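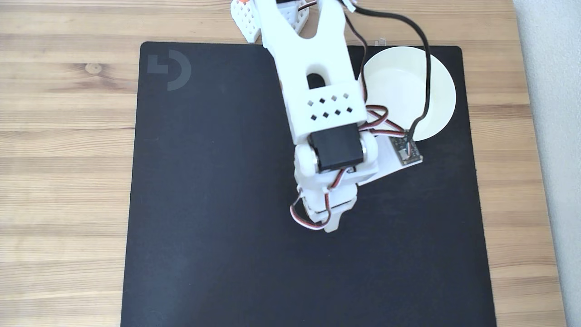 Grurkeneck Tabletop Automation Club

README for gultasitz-faults

Gultasitz is our small white printed arm, and this is the folder of its bad behavior. If you came for the successful runs, they live in the other folder, which is smaller.

The set holds 19 episodes of one fault. The task is to move a cracker between the bowl and the mat. Partway through, the wrist servo stops answering for up to 700 ms, then wakes up and tries to be everywhere it missed. Maricruz Solís calls this catching up. Meinrad Ortner, who had a finger near the gripper one Tuesday, calls it something else.
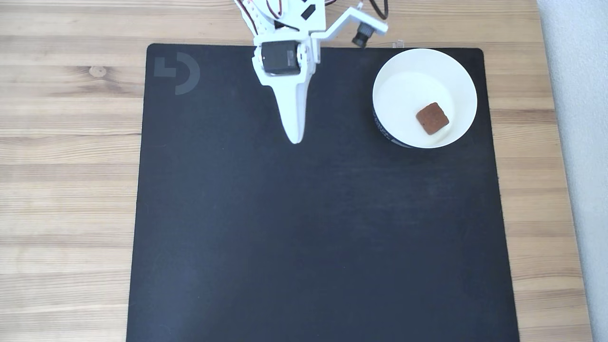

The cause was a servo plug half seated on the controller board. With the elbow stretched out, the wire loop pulled tight and the plug lost contact. We had blamed the software for most of February, and Valentin Lüthi would like his apology in writing.

Files
episodes/ joint logs and video, one folder per run
faults.csv start and end of each dropout, marked by hand
notes.txt Burgi Frei's comments, lightly cleaned

Known problems
Episode 2 has no joint log. Torque was capped at 35 percent after the finger business, so don't compare grip force across runs.

Before you power it up
Push every plug home. Leave slack at the wrist. Keep hands off the mat while torque is on - a still arm may only be thinking it over.

Questions go to Leopold Schnyder.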